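The Kornaro quilted comforter is supplied by Kurkis for guest rooms, residence halls and rental cabins. It is offered in one pattern, a horizontal stripe in blue-grey and white, and is sold singly or by the carton.

The shell is 100 percent cotton. Diagonal quilting holds the filling in place through repeated laundering, and the seams are kept fine so that the stripe remains the main feature.
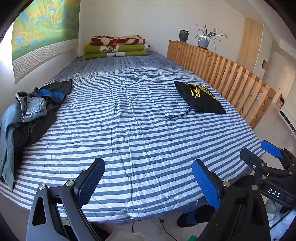 *Kornaro comforter in blue-grey and white stripe, with folded blankets at the far end of the bed.*

The comforter may be used alone in warmer months or with additional blankets. Some creasing is normal in daily use -- the fabric may be pressed on a low setting if a smoother finish is required.

**Item number:** 2,189
**Carton quantity:** 5
**Care:** machine wash cold, tumble dry low
**Filling:** polyester

Orders are shipped from the Sturidia warehouse. Institutions placing orders of 1,000 or more should request a written quotation before submitting payment.

Page revised 7 July 2025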